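Lornard Divided Carton, Eight Cells

Home > Packing > Cartons and dividers

Lornard divided cartons are plain brown cardboard with a slot-together grid inside. They suit loose computer parts, short cable sets, adaptors and anything else that gets tangled in an open box. The grid lifts out, so the carton can also be used undivided for a larger item such as a power supply.

Dividers are uncoated board. The top edges roughen and fray with use, and replacement grids are sold separately. 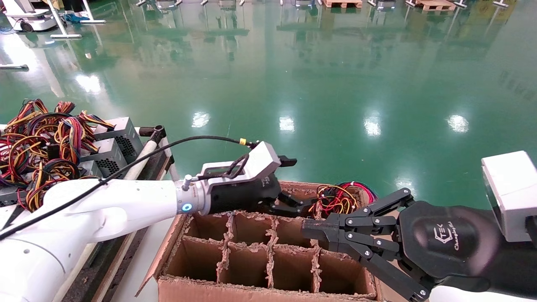

Details

Layout: two rows of four cells
Material: cardboard, carton and grid
Flaps: fold fully outwards for filling
Pack size: 15 cartons, supplied flat with grids
Spare grids: packs of 6
Stock: 1,373 packs at Kimville

Setting up a packing bench

Fold the flaps down before filling. Wiring bundles should go in last, connectors upwards. Heavy units with fan grilles are best wrapped first and stood on a soft surface while they wait. We recommend the Netetti bench mat for this. It is a speckled grey foam and can be cut with a knife to fit between rails.
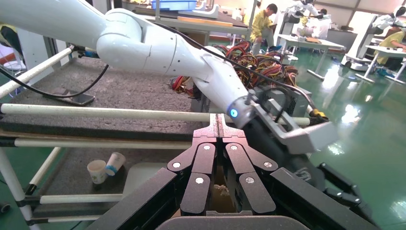 Grey speckled foam mat on a bench with white rails and black joint fittings.

Ordering

Orders placed before noon leave the same day. For mixed pallets with Kombo tape and labels, contact Marcelle Guérin in the trade office.

Page updated Wednesday, May 9, 2018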